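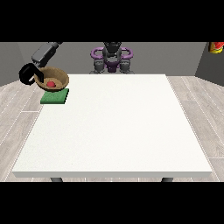
1/ 机器能不能干家务、能不能干后厨的活，这个问题我每隔一阵就被问一次。我在食堂后厨排班排了好些年，回收台、洗碗间、备餐都待过，下面按活来说，不按机器来说。先从最小的动作开始：端一个碗。仿真里的这只碗是歪着的，一部分搁在绿色方垫上，里面有个小红球，黑色夹爪挂在碗的左沿。放在洗碗间，这就是“碗里还有东西，先别扣过来”。新来的人第一天就会，机器要单独学。

2/ 说明一下我的位置。我不写代码，也不卖设备。我关心的是一个班次下来，地是不是干的，碗是不是够用，人能不能按点下班。今天是2023年3月27日，以后设备变了，我再另开一串。

3/ 先说已经能干的。洗碗机能干，这个不用争。长龙式洗碗机把喷淋、漂洗、烘干都包了，人只管前后两头。很多人忘了它也是自动化，因为它没有胳膊。

4/ 问题全在两头。前头要把剩饭倒掉，筷子挑出来，碗按大小分开，插进传送带的齿里。后头要把热碗收下来，摞好，看有没有没洗净的。中间那一段几十年前就解决了，两头到现在还是人站着。

5/ 我们在 Uverville 的那个点，午市高峰收回来345个托盘。一个托盘上通常有碗、有碟、有筷子，还有纸巾，纸巾常常塞在碗里。塞在碗里这件事很要命，湿纸巾进了洗碗机会堵滤网，堵一次要停机掏。

6/ 所以看演示的时候我不看胳膊快不快，我看碗里有没有东西。空碗好办，位置固定，形状固定，夹哪里都行。碗里有了东西，动作就得变：抬的时候要平，移的时候要慢，放的时候不能磕。

7/ 夹碗沿是个合理的办法。人端热汤也常捏碗沿。但是从一侧夹，另一侧就往下坠，碗会歪。歪多少取决于碗有多重、沿有多厚、夹得多紧。我们的碗有三种厚度，用久了沿上还有缺口。

8/ 有人会说用吸盘。吸盘对平盘很好用，对带油的碗底不行，对有圈足的碗底也不行。供应商拿来试的都是新盘子，擦得很干净。我后来学乖了，请他们用我们当天收回来的盘子试。

9/ 结果他们要求先冲一遍。冲一遍就要一个人站在那里冲。这个人既然已经把盘子拿在手里了，顺手插进传送带就行了，后面那台机器就没有位置了。

10/ 很多方案都死在这一步。给机器做准备的功夫，跟把活干完的功夫差不多。判断一台设备值不值，我第一个问的就是：它前面要站几个人，后面要站几个人。

11/ 再说擦桌子。擦桌子看着简单，平的，大的，没有棱角。空桌子机器早就能擦，跟扫地机一个道理。可是餐厅的桌子上有调料瓶、有客人的手机、有没喝完的汤。擦之前要先判断哪些能动，哪些不能动。

12/ 我带新人的时候，教擦桌子的动作用不了多长时间，教“这个能不能收”要教好几天。客人去加饭了，碗还在，筷子横着放，这一份不能收。客人走了，筷子插在饭里，可以收。没有哪一条写在规章里。

13/ 扫地。家里我用的是 Jostari 的扫地机，用了两年多。平地没问题，门槛能过，袜子不行，充电线不行。现在我每天早上先把地上的东西捡起来，再按开始。算下来还是省事，因为弯腰捡东西比拖着吸尘器走一圈轻。

14/ 但是后厨我不让它进。后厨地上有水、有菜叶、有油，还有排水沟的盖板。商用的洗地车倒是有，要一个人推着走，这个人走一趟，效果比拖把好得多。这也算机器干活，我承认，只是人没有少。

15/ 叠衣服和叠抹布。我们一天要用掉很多抹布，外包给洗衣房，回来是一大袋，团在一起。我看过叠毛巾的机器，一块一块展平了喂进去，它叠得比人齐。展平是人干的。跟第9条是同一个毛病。

16/ 面包房的情况好一些。Coşkun 是我们楼下那家面包房，和面、分块、搓圆都是机器，排盘和进炉还是手工。他们的师傅跟我说，分块机省的是腰，排盘机他们也看过，换一种面包就要换一套模具，放弃了。

17/ 面包房比我们顺的原因很清楚：进机器的东西是他们自己做的，大小湿度都由自己定。洗碗间进来的东西是客人端来的，什么样都有。上游能管住，机器就好用。

18/ 所以要问机器能不能干某样活，我建议先问来料。来料整齐，大概率现在就能干。来料乱，先看能不能把它弄整齐，弄整齐的成本是多少，由谁来弄。

19/ 我们试过从客人那头想办法。回收台上贴了标识，筷子放这边，纸巾放那边，碗摞起来。头一个星期还可以，后来就散了。高峰期后面排着队，谁也不愿意站在那里分类。

20/ 又试过换托盘，带凹槽的，碗放进去位置固定。这个有用，机器用不用得上另说，人拿起来顺手多了，打碎的也少。缺点是托盘摞起来太高，推车要多跑几趟。

21/ 说说我去看仿真的事。Nelach 是做后厨设备集成的，他们给我看的东西大部分在屏幕上。一开始我不太耐烦，我想看真的碗。看了半天之后我改了一部分看法。

22/ 仿真的好处是可以反复来。同一张桌子，同一个碗，球的位置挪一点，垫子挪一点，再来一遍。真碗这么试，一个下午要摔掉不少，地上全是瓷片，还得有人扫。

23/ 坏处是太干净。桌面是白的，没有水渍，没有饭粒。碗沿没有缺口。球就是球，红的，圆的，颜色跟碗差得远，一眼就能分出来。我们碗里剩的是半块豆腐和汤，颜色跟碗差不多，还会晃。

24/ 我问他们，球滚出来算不算失败。他们说要看任务怎么写。任务写的是把碗放到垫子上，那球出来了，碗到位了，程序可能照样给过。这句话我记下来了。验收条款要是只写“碗到位”，以后吵架的就是我们。

25/ 下面这张里，碗搁在绿垫子上，球靠着碗的内壁，偏右，夹爪的一根黑手指伸在碗的左沿里面。按我的标准，到这儿还不能打勾。手松开，碗坐稳，东西还在碗里，胳膊退回去没有带倒别的，这才算一个。
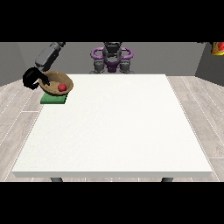

26/ 接着说松手。在后厨，拿起来出的事少，放下去出的事多。碗底没放平就撒手，碗会转半圈，汤洒出来。碗挨着碗放，手往回抽的时候会带到旁边那只。人有手感，碰到了会停。机器碰到了停不停，要看装了什么、怎么设的，这个要当面试。

27/ 试的时候把旁边摆满。一张大桌子上只有一只碗，胳膊怎么走都可以。我们的台面没有这么宽敞，一边是脏碗，一边是沥水筐，头顶还有喷枪的软管垂下来。我跟 Nelach 提的头一条要求就是把台面上的空地给我占掉。

28/ 他们照做了，加了一排碗。加完以后一次动作慢了很多，要绕。慢我能接受，洗碗间不怕慢，怕的是停。停下来要人过去看，看完要按复位，按完它从头找一遍位置。

29/ 我给自己记过一次账。闭市以后，一个熟手收79只碗，从脏碗筐到插上传送带，用了17分钟，中间还接了一个电话。这里面包括倒剩饭和挑筷子。我拿这个当底线，谁来演示我都给他看这个数。

30/ 有人觉得拿熟手比不公平。我觉得公平，班表上写的就是熟手。新人前几天慢，后面就快了。设备要是也能一天比一天快，我愿意等，请把每天的数给我。

31/ 再说家里。家里比后厨难，这个很多人不同意。家里量小，但是样数多。一个晚饭，锅一个，盘子几个，大小都不一样，还有不能进洗碗机的木头砧板和铁锅。每样只来一次，机器没有机会重复。

32/ 家里还有一个问题是地方。一条胳膊要有个座，座要固定，周围要留空。我家厨房站两个人就转不开身。架一条胳膊在灶台边上，我做饭就得绕着它走。

33/ 还有收纳。洗好的碗放回柜子，柜门要开，前面那摞要挪，大的放下面。我家柜子里哪一摞在哪里，只有家里人知道，来做客的人帮忙收碗，我第二天找不到漏勺。教会客人都难。

34/ 家里现在值得买的，照我自己的用法排：洗碗机，烘干机，扫地机。这三样都要求你先把东西放进去或者捡起来。能接受这一点就买，不能接受的话现在买什么都会失望。

35/ 店里值得上的：洗碗机不用说，自动分块、切片、称重也都行，饭量大的地方可以上自动打饭。打饭这个我们用了，米饭可以，带汤的菜不行，勺子滴得到处都是。

36/ 暂时不建议上的：回收台的分拣，带剩菜的碗的搬运，餐桌收台。送餐的小车介于中间，路宽可以，路窄不行，客人的包放在过道上就堵住了，它会一直站在那里说请让一让。

37/ 有同行问过我人的问题。我们的回收台排两个人，高峰再加一个。这个岗位一直不好招，又湿又热，手泡一天。所以我没有反对机器来干的意思，能来最好，我第一个把这个岗位让出去。

38/ 正因为不好招，我才不想买一台要人伺候的。招不到倒剩饭的人，更招不到会调夹爪的人。Nelach 说可以远程看着，我问网断了怎么办，他们说先人工顶上。那我还是得留人。

39/ 清洁也要问。设备自己脏了谁洗？后厨的东西每天收档都要冲，关节那里能不能冲，夹爪能不能拆下来泡，拆一次要什么工具。演示的时候没有哪家主动讲这一段，我每次都要问。

40/ 我最后给他们留的试验单，抄在这里，谁用得上谁拿去：
碗里放半碗水，端过去，放下，看洒没洒。
碗沿有缺口的，挑两只混进去。
碗里塞一张湿纸巾，看它知不知道。
两只碗卡在一起的，看它怎么办。
旁边摆满，连着干约2小时，中间不许碰，记停了几次。
收档以后当着我的面冲洗一遍。

41/ 头一项他们在仿真里说还做不好，水不好算，先用球代替。我说可以，用球就用球，但是球掉出来要记一笔，不管碗到没到位。他们答应改。

42/ 第三项比较麻烦。纸巾贴在碗底，白的贴白的，人有时候也看漏，靠手一摸才知道。他们打算换个颜色深的碗试试。换碗对我们来说是一笔钱，不过可以谈，旧碗本来也该淘汰一批了。

43/ 有人在底下问，几年能用上。我不知道，我也不信报年份的。我能说的是下一次看什么：看半碗水，看缺口碗，看它松手以后碗稳不稳。这几样过了，我就跟上面申请在 Uverville 的点上摆一台，先摆晚市，晚市人少。

44/ 又有人问洗碗间换带凹槽的托盘在哪儿买的。是找本地厂开的模，起订量不小，几家食堂拼单才下来的。尺寸我回头量了贴在评论里，推车的层高也一起量，不然买回去插不进去。

45/ 他们约的下一回是10月，真机，带水。到时候我带自己的碗过去，收回来什么样就什么样，不冲。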